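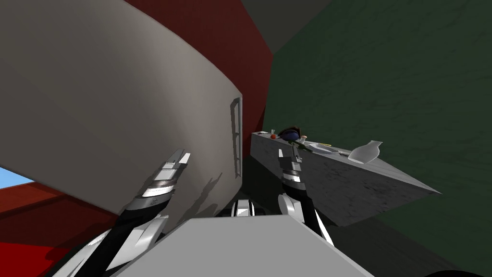 Kitchen tips from the sim bench, April 2018

Quick ones, typing between runs. Mostly for whoever takes over the kitchen tasks from me.

Handles first. Long slim vertical handle = aim for the middle of it, not the ends. We ran 800 tries on the ends and 800 on the middle and the middle won easily, 19 failed pulls against way too many to bother listing. Ewurabena Quansah has the spreadsheet.

Watch the shadow. Gripper shadow on a pale door looks like a dark edge to the policy and it'll go for that instead. Randomize the light colour and angle every reset. Not every tenth reset, every one. Cost me most of December.

Counter stuff. Keep the row but shuffle the order. If the bowl is always beside the same thing the policy learns the neighbour and not the bowl. Clear glass is the worst, leave it in anyway or you'll get a nice number that means nothing.

Tipped bowls: go for the rim, fingers either side, slow close. Flat plates, slide to the counter edge first then pinch. Same as you'd do at home with cold hands.

Thin things lying flat. Drop the approach height a bit at a time untill it touches, back off a hair. Don't trust the depth.

Two arms: park the one you're not using. Low, elbow in. Dede Kpodo tried letting both roam and got more arm-on-arm bumps than grasps, though her door times were better. Still arguing about that one.

Demos. 17 good ones beat a pile of sloppy ones. After that we saw small gains up to 1,000 and it's a lot of wrist ache for what you get. Take breaks. Stop when you start rushing the release.

Dull colours on walls and floor are fine, but swap them between runs. A policy trained on the one green wall fell over completley when we changed it to white.

Save the seed with the result. In the file name. Please.

Fridge shelves next time, havent got the hinges behaving yet.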